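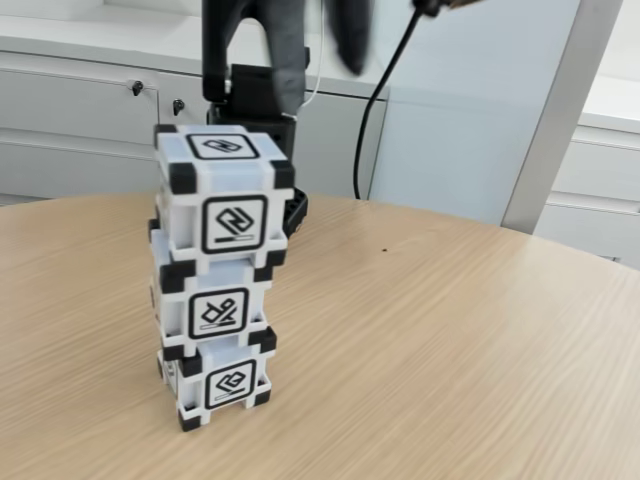

Changing pediatricians mid-year, do the records really follow us?

Posted May 25, 2026 in Family Health

Hi all, first post, so sorry if it's in the wrong spot. We've been with the Nekside children's clinic since my daughter was born and we loved it, but we moved over to the Dromgate side of town and it's now 28 miles each way. With a four-year-old who throws up in cars, that's a no from me. So I found a practice five minutes away that takes our plan, and the earliest new patient visit is in July.

My problem is the paperwork. The new office says they need her full chart and shot record before the first visit. The old office says they'll send it but I have to sign a release, and when I asked for a copy for myself they said the whole thing is 283 pages and there might be a fee. 283 pages for a kid who's had ear infections and one broken wrist! She also needs her kindergarten physical before school starts, and I'm scared the records won't show up and they'll want to start her shots over or something.

Do I pay for the whole chart? Do I just trust them to fax it? And who do I call if she gets another ear infection between now and then?

3 answers

Answer 1 (accepted)

We did this two years ago with both of my boys so I feel your pain. You almost certainly don't need all 283 pages. Ask the old office for what ours called a summary packet -- problem list, shot record, growth charts, allergies, medications, and the last couple of well visit notes. Ours came to 16 pages and the new doctor was perfectly happy with it. If there's a specialist or a surgery in there, ask for those letters too (for the wrist I'd want the X-ray report, but that's me).

Sign the release now, today if you can. The form usually has a box for where the records go, and you can put the new office and yourself. Then call the new office in two weeks and ask if they have it in her chart. Don't ask if it "came in," because ours came in and sat in a fax pile for a month while everybody swore up and down it was handled.
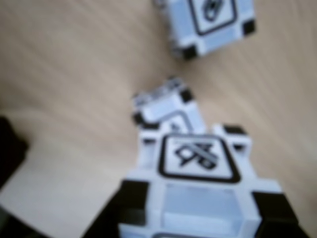 On the shots, check whether your state has an immunization registry. Most do, and the new office can often look her up on their own while you're on the phone. I also took a picture of the yellow card and keep it on my phone, and I've used it for camp, for daycare and once in an urgent care at 9 at night.

For the in-between time, ask the old office straight out if she's still their patient until the July visit. Ours said yes, call us, right up until the first appointment at the new place. Don't cancel anything over there until you've been seen at the new one! And ask the new office to put you on the cancellation list. We got moved up by three weeks that way.

Answer 2

they charged me 80 dollars for my sons chart at Nodham and it was mostly blank pages and billing stuff. ask for it electronic, mine would have been free thru the portal and I didn't know. also download whatever is in the portal before you switch, I lost my login pretty soon after

Answer 3

Mostly agree with the first answer. I work the front desk at a family practice (not in your area), so a few things from my side of the counter.

Sending records from one doctor to another is free at every office I've worked in. It's the personal copy that can cost money, and how much depends on your state and the office, so get the price before you say yes. Fill in the release completely, with her full legal name and birth date. I send back a lot of them for a missing signature date and then it's another week gone.

About starting shots over, I wouldn't lose sleep. When a record is missing we chase it, and the doctor talks to you before anybody gets a needle out. If it does come down to a gap there are sometimes blood tests that can help, but that's a conversation for the visit.

The kindergarten form is the thing I'd worry about more. Check when her last well visit was. Some plans only cover one per calendar year and some go by 12 months from the last one, and if your July date lands too early you could get a bill. Call the number on the back of the card and ask them. And if she had her four-year checkup recently, the old office may be able to fill out the school form from that visit without seeing her again -- bring them the form from your district, or upload it in the portal

Comment from original poster: Thank you!! Her last checkup was in the winter so I'm going to ask about the form. Release is signed and dropped off. I never even thought about the portal, off to find my password.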